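Home | Projects | Galleries | Garage | About | Contact

The Great Bin Clear-Out, in Pictures

So it finally happened! After three years of telling myself I'd sort the workshop "next month," I took a week off in May and went through every last bin, tub and coffee can in the place. If you've been reading for a while you know what I was up against. If you're new, hi, I'm Prakash, I live out in Mandagi with too many tools and not enough shelves, and I can't walk past a metal bin at a sale without bringing it home.

Most of my storage is metal. I've tried the clear plastic tubs (Bindu Rao swears by them and gave me a stack of hers) and they're fine for paintbrushes and rags, but they crack the first winter I put anything heavy in them. Metal gets ugly and keeps going. I like the ugly part, to be truthful. A bin with a worn floor has had a life, and I'd take one of those over a shiny new one any day of the week.

The rule for the clear-out was simple. Everything comes out, everything gets looked at, and it only goes back in if I can say out loud what I'd use it for. You'd be amazed how silly you feel explaining a bag of 200 mismatched washers to an empty garage. (I kept the washers.)

Spray bottles were the worst offenders. I had them everywhere - under the bench, behind the paint, one inside a boot. Half had no label and a couple had been sitting so long the trigger wouldn't move. The mystery ones went in a box for the hazardous waste drop-off, the good ones got washed, and I wrote on every single one with a fat marker.
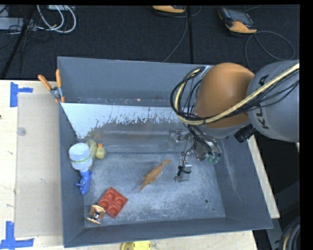 Once the bottles were dealt with I moved on to the bins themselves. I was tempted to repaint the lot. I even bought a can of gray Zendov enamel, which is still sitting there with the lid on. The thing is, paint on the inside of a working bin doesn't last. You drop one wrench in it and there's your first chip, then the edge of that chip catches on the next thing, and by fall you're picking flakes out of your drill bits. So I've decided to leave the insides alone and only touch up the outsides where there's rust starting.

What I did do was clean them. Warm water, dish soap, a stiff brush, and then a good long dry in the sun with the open side tipped down. For the gummy stuff in the corners I used a plastic scraper and a splash of mineral spirits on a rag. It won't take out scratches and I didn't want it to! It just gets you back to a floor you can put a clean cloth on without being sorry.

A word on sloped sides, because I got asked last time. I love them. Small parts slide down to the middle and you can get your whole hand in there without skinning your knuckles. They do waste room on a shelf, though, so mine live on the bench where I can reach them, and the straight-sided ones go up on the Torkwood rack.

The rack is the next job. It leans. Murali Chettiar has offered to come over with his level and be polite about it, and I've promised lunch. More pictures when it's standing up straight, or at least straighter.

Comments

Beathag Tennant: Please tell me you threw out the boot too.

Prakash: Boot stays. There's a matching one somewhere.

Lavanya Poojary: Did the mineral spirits leave a smell? I've got an old parts bin from Fokmont to clean up and it has to live in the laundry room.

Prakash: A little, for a day or so. Wash it again with the soap afterward and leave it outside overnight.

Bindu Rao: My tubs did NOT crack. You stood on one.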